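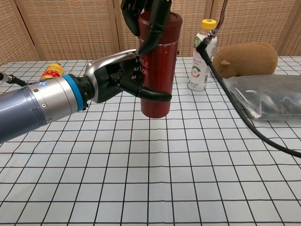 A robotic hand around a tall red bottle.

The buyer from Flakex came to Skernari in January, when the potatoes were already three months in the store. He put his boots on the scale by mistake and the needle moved, and my father said that at least something in the yard had weight.

We had 800 sacks. The contract said the price of autumn, but the paper also had a second page, and on the second page the price could be changed "according to quality." My father had signed both pages on the hood of the car, in the rain.

The buyer cut one potato in half with his own knife. He looked at it for a long time. Then he cut another.

"They are sweet," he said. "When they are sweet, they become brown in the oil. People don't buy brown chips."

"They were not sweet in October," my father said.

"In October I was not here."

He offered to take 400 sacks at the half price. For the other 400 he advised us to call the starch factory in Fletum, which paid even less and was slow with the money. My mother brought coffee. He drank it standing, and he praised it, and this made her angry for the whole evening.

After he left, my father walked along the rows in the store and touched the sacks with his palm, as he touched cows when we still had cows. I was sixteen and I thought he would shout. He only asked me how much diesel was left.

In the morning we loaded some 50 sacks on the trailer and drove to the market at Zoubi, across the river. The road was bad and we did not talk. At the market we sold from the trailer, by the bucket. An old woman asked if they were good for frying. My father looked at me, then at her.

"For soup," he said. "They are a little sweet."

She took two buckets. Her neighbor took one, and asked when we would come again.

"Tomorrow," I said, before he could answer.

He counted the money twice on the way home - I was driving, without a license - and put it inside his hat. Near the bridge he began to explain to me how deep the seed must go in heavy soil, although I had known it since I was eight. I let him explain.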